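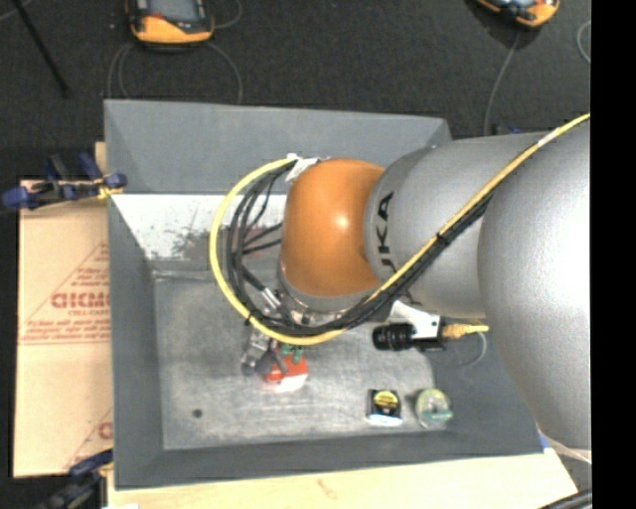 Cenddale is hiring a motion planning engineer for the bin-picking team in Drestcombe. We write the software that decides how an arm gets into a container, takes hold of something and gets out again with the thing still in its fingers. On a slide, an arm is a chain of tidy links. In our cell it also wears a bright yellow cable that loops out past the orange wrist, with a bundle of black ones strapped along for company, and the planner has to respect every inch of it. Our current cable model is a set of fat capsules and a prayer. You would be replacing the prayer first.

## The job

The stack is called **Fusix**. It takes in sensor data, proposes grasps, plans a path, runs it and then complains in the logs. Most of it is C++, with Python wherever somebody was in a hurry. The complaining is quite mature. The planning needs you.

In your first few months you would:

- take over the path planner for picks close to the walls and corners, where small items like to end up
- build a cable model that knows the wrist has turned before and may need to turn back
- cut the planning time for a wall pick, currently 500 ms on a good run, to 100 ms on an ordinary one
- write replay tests, so that a bug fixed in March stays fixed in September
- argue with perception about whose fault it was

Perception is Hajnalka Hegyi. She works on clear and shiny objects, wins most of the arguments, and will want to know on your first morning what you think depth data should look like inside a scuffed gray bin. Kelechi Abubakar owns control and the real-time side. You'd report to Callum Sedgwick, who still reviews code and is slow but fair about it.

## What we'd like

You have shipped planning or control code that moved a real arm, and you have watched it do something you didn't expect. You're comfortable in modern C++ and can read other people's without sighing out loud. You know your way around collision checking, inverse kinematics and at least one trajectory optimizer, and you have opinions about the optimizer.

Nice to have: force control, GPU work, experience with grasp planning for mixed items. A PhD is fine. So is no PhD. We've had both and the merge conflicts look the same.

We don't need you to have used any particular brand of robot. We do need you to be happy spending a good part of the week next to one. The split is 70 percent desk, the rest in the cell with a laptop balanced on something it shouldn't be balanced on. This makes fully remote work a poor fit, though 2 days a week from home is normal and nobody will ask what you're doing.

## The less glamorous part

There is an internal tool called **Bako** that records runs and plays them back. It is useful, everyone depends on it, and its config format was designed over a single lunch. You will be asked to add "just one more field." Please say no at least once, for morale.

On-call rotates among the whole team and covers office hours only. The arm goes to bed when we do.

## How to apply

Send a résumé and a short note to Aminu Ekpo in hiring. In the note, tell us about a motion plan that was correct according to the software and still a bad idea. A paragraph will do. Code samples are welcome if you're allowed to share them.

If it looks like a match, you'll have a call with Callum, then an afternoon on site: a code review of a real and slightly embarrassing pull request of ours, a planning problem worked through together at a whiteboard, and an hour in the cell with Kelechi. No take-home assignment. Travel is paid, and so is lunch. Pay range and benefits come with Aminu's first reply, before you've spent any time on us.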